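Workshop notebook, December 5, 2023
Visitors from Pedau, handheld rig demo 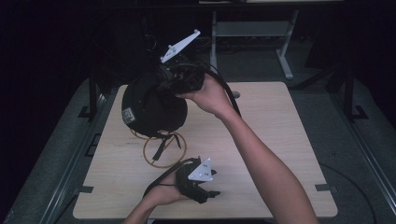
Pedau confirmed at the start of last week that they would come in the morning, so the bench was booked from nine and nothing else was scheduled on it. Zhiqiang Qiu ran the demonstration, I took notes and dealt with the questions that were not about software. Chauke sent one person as well, who arrived late and missed the introduction. I went through it again with her over lunch.

Setting up

Started the tracking early and let it settle while we put the chairs out. The first check gave a steady reading for one marker plate and a jumpy one for the other. Cleaned both plates with a dry cloth, no change. Swapped the cable at the computer end and the jumping stopped. The old cable has a knot of yellow tape on it and is in the reject box. Please do not put it back on the hook.

Zhiqiang wanted the cord on the table from the start. I would have begun with something stiffer, as cord is hard to do neatly in front of people, but he was right that the visitors had come to hear about soft items. Prutden handle a lot of bundled cord and hose, and Pedau do the fitting work for them, so that is where most of their interest lies.

The demonstration

The group stood on the long side of the room behind the tape line. Zhiqiang gave a short talk first: what we record, what we throw away, how a person's movements end up as something an arm can repeat. He kept it to ten minutes. Then he showed the straps and the cap, let people handle them, and passed the cap round so they could feel the weight. Two of them tried it on. The chin strap is too short for one of them even at full length, which we knew about from July and have still not fixed.

After that we did the cord task. The aim is to pick up the coil, open it, lay it out along the table and coil it again. We planned 16 runs and did all of them, though the last few were rushed as the visitors had a train. Three runs will have to be thrown out. In two of those the tracking dropped while a hand was turned over, and in the other Zhiqiang stopped halfway to answer a question and forgot to end the recording. I have marked all three in the log.

The live view on the big screen was a few frames behind, and people noticed. One of the Pedau engineers asked whether the delay was also in the recordings. It is not, the screen gets a separate feed, but I could not show him that on the spot. Next time have a saved run open in another window so we can play it back straight away.

Questions that came up

How long does it take to train a new person on the straps? We said up to an hour. That was for someone who has done bench work before, and I should have said so.

Can it be used with gloves on? Thin ones, yes. We have not tried the heavy ones that Prutden use. They have offered to post us a pair.

Does the cable get in the way? Yes. Zhiqiang said so plainly and showed them how he keeps it over his hand. The Grundotier battery pack would get rid of it but adds weight at the back, and the one we had on loan ran down too quickly for a full session. Pedau would like to know if that changes.

What happens with cord that has been stored wet and has gone stiff? No idea. Worth trying.

Problems on our side

The room was too warm by the end. Someone leaned on the tape line and moved the left-hand chairs forward, and I did not want to keep asking them to step back. Use the barrier posts from the store next time.

Spare straps were in the wrong drawer. They are now in the top one, labelled.

I had printed the handout from the old file, with last year's address on it. A corrected copy is in the shared folder and the rest of the old ones can go in the recycling.

To do

Lengthen the chin strap, or order the longer one.
Tag the three bad runs and move them out of the main folder. (Z.Q.)
Write to Pedau with the training time put properly.
Ask Chauke whether they still want their own visit in the new year or whether today covers it.
Get two lengths of thicker cord, one soft and one stiff, and repeat the task with both.
New cable for the spare set.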